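Working beside the arm: kitchen tips from our prep room

Posted in May, under Workplace

I work in the prep kitchen at Cloklow, where we make lunches for offices. We are a small staff, and since last year a robot arm has a share of the work with us. Before it came, my colleagues asked me many things, and I did not have good answers. Now I have some. I write them down for other kitchens which are thinking about the same step, and for the people who will stand next to the machine every day.

Start with the boring jobs

Give the arm the task that people complain about. In our case it was moving vegetables from the table to the bowls, nearly 300 times in one shift. My wrist was bad every winter from this. We first wanted to give it the decorating of the salads, which looks nice for visitors, but the cooks like that work and they are better at it. Ask the people before you decide. We asked only after the contract with Flenel was signed, and two cooks were angry with good reason.

Clear the table before each run

A person can work around a forgotten pencil or a cup. The arm will sometimes try to pick it up, or push it to the floor. Our rule is simple: food and tools for this task stay, everything else goes to the shelf by the door. Seidu Amissah, who has the morning shift, put a plastic tray there for phones, keys and pens. It costs nothing and it saved us more stops than the last software update.

Knives get their own place

Do not leave a knife lying on top of the vegetables, even for a minute. We are all used to doing it. You cut one cabbage, you put the knife down on the next one, you go to answer the phone. With an arm reaching over the same table this habit must stop. We use a magnetic strip on the wall, and the last person who cut something says "knife up" in a loud voice. It felt silly for one week.

Try the layout on the computer first

Before we change where things stand, Hertta Leinonen builds the room in the simulator, with table, chairs and food, and lets the arm reach for everything. She does this in the afternoon when the kitchen is quiet. Then we all look at it together for 20 minutes. The dishwashers found more mistakes than the engineers, because they know where people walk with full hands. 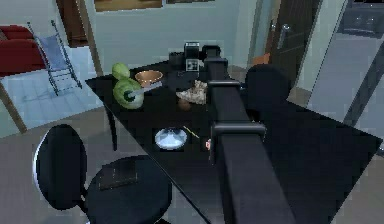

Do the cooks need to learn programming to work with the arm?

Our cooks learned to start it, to stop it and to teach it a new position by hand, and this took two mornings. The programming is done by Hertta and by the support people of Flenel. What the cooks do need is the right to stop the arm whenever they want, without explaining themselves to a manager.

Mark the floor

We put yellow tape on the floor 30 cm outside the longest reach of the arm. Use the wide tape for workshops, the narrow one comes off with the first mopping. Wash the floor with a degreaser, let it dry overnight, and press the tape down with a rolling pin.

Chairs are a small problem too. People like to sit for peeling, and then the chair stays at the table. Push it back behind the tape when you get up.

Cleaning

Wipe the gripper after each kind of food, and always after onions. We use a soft brush for the joints, never the water hose. The cover we bought from Nodis can go in the washing machine at low heat, but it shrinks a little, so order one size bigger.

What it changed for us

The hours are the same, and I was glad for this. The arm did not replace a person here, but when one colleague retired, her place was left open for some months, and we talked about that a lot — it is better to talk. Now we have a new colleague for the cold kitchen. The management also paid 2,000 for training, which we divided between everybody, also the dishwashers.

The work is more quiet. Some like it and some miss the talking at the long table. We moved the coffee break to 10 in the morning, all together, with the arm switched off.

Next time I will write about labels for the cold room, and why we went back to the old Casado containers.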